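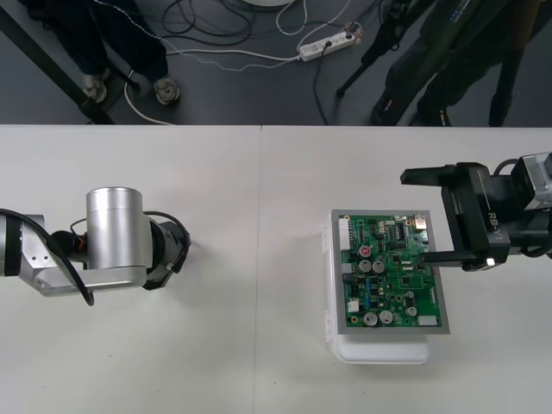

Let the Boring Task Win

Every year our club at Wasden has the same argument about which project to enter in the spring showcase, and every year it comes down to something exciting against something dull. This year the dull one won by a small margin. The job was to handle circuit boards with two robot arms on a table: pick one up, move it, set it down where it belongs, and do it again. I voted against it. I have since changed my mind, and I think other student clubs should pick projects like it more often.

I teach electronics in the afternoons and have been the adult in the room for this club long enough to have seen a lot of demos. Most were built to be watched for ninety seconds. We have had a robot that threw foam balls, one that drew portraits, and one that was supposed to play a xylophone and mostly hit the table. The students who built them worked hard and I have no complaint about them. My complaint is with what they were asked to learn.

A demo for a crowd has to work once. If the foam ball goes through the hoop on the third try, people clap, and the first two tries are forgotten by the time they reach the snack table. So the students tune the thing until it works once in front of them, and they stop. Nobody writes down what happened on the misses. I have been guilty of this too. I have told a student "good enough, leave it alone" at nine at night, and I would probably say it again.

A circuit board is less forgiving. It is flat, it has tall parts and short parts, and there are only so many places you can touch it. Capacitors stick up. Connectors stick up in a different spot. If a finger comes in low it bumps something, and if it comes in high it closes on air. Gearóid Foley, who was in charge of the right arm this term, spent his first two weeks on one question, which was where along the edge to put the finger. To a visitor it would have looked like he was doing nothing. He kept a notebook, and by the end of September it had 70 attempts in it, each with a line on what went wrong.

That notebook is the best piece of student work I have seen in this club. It isn't nice to look at. Some entries say only "slipped again" or "same as above." But from page to page you can see him stop guessing. Early on he changes three settings at once and has no idea which one helped. Later he changes one. I had been telling students to do that for years, with a slide about it and everything, and the slide never taught it to anyone.

Raquel Lobo argued the other side at our first planning meeting, and she argued it well. Her point was recruitment. A club lives on new members, and new members come in because they saw something fun. She is right that you can't put a notebook on a poster. When we ran our table at the activities fair, the Zamo group across the aisle had a robot that danced, and they had a line. We had two arms and a board. We got a few people who stayed a long time, and a great many who looked and kept walking.

I don't have a full answer to that. What I can say is that the people who stayed a long time are mostly still here. Last year we signed up plenty of students and by winter the room was half full. I think some of them joined to make a robot dance and then found out that making a robot dance is weeks of staring at a cable that isn't seated right. With the boards, they at least knew what they were getting into.

Another objection came from Benedek Szalai, whose daughter is in the club and who has worked in factories most of his life. He said that machines have been placing and moving boards for decades, much faster than our arms ever will, so why have kids do it badly and slowly? I thought about that one for a while. My answer is that we also have kids write essays about books that have been written about before. The club doesn't exist to supply boards to anyone. What matters is what the student can do afterward.

He also asked why we use two arms when one would do for much of it. That was a fair question, and the students had to work out their own reply. For long stretches only one arm has anything to do while the other waits. The waiting arm still has to be planned for. It has to stay out of the way, and it has to be in a sensible place when its turn comes. Madalena Salgado wrote the code for the handoff, and most of her time went into the arm that wasn't moving. She told me she had never thought of holding still as something you have to program.

There is a cost to all this and I should be plain about it. Some students were bored. One left for the Ramalho design contest, where they build things out of cardboard and have a great time, and I think that was the right choice for him. The room was also not a pleasant place on some nights. There is a lot of cable on our floor, and people stand at the edge of the table for an hour with nothing to do except watch. A dull task gives a tired teenager very little to hold on to. If I did it over, I would rotate the jobs sooner, so that nobody spent a month only watching.

I would also bring the judges in earlier. The Voklow showcase scores teams on presentation, difficulty and something called impact, and reliability doesn't appear anywhere on the sheet. A team that can do a small thing over and over gets the same marks as a team that did it once, or fewer, if the once was louder. I have written to the organizers to ask for a reliability score. It wouldn't need to be complicated. Have each team run its task ten times in front of a judge and write down how many worked.

Until that changes, a club that picks the boring task will be giving up some points, and the students ought to be told so before they vote. Ours were told. Our next planning meeting is after the break, and Raquel already has a proposal in for something with music. I will listen to it, and then I am going to ask her how many times in a row it has to work.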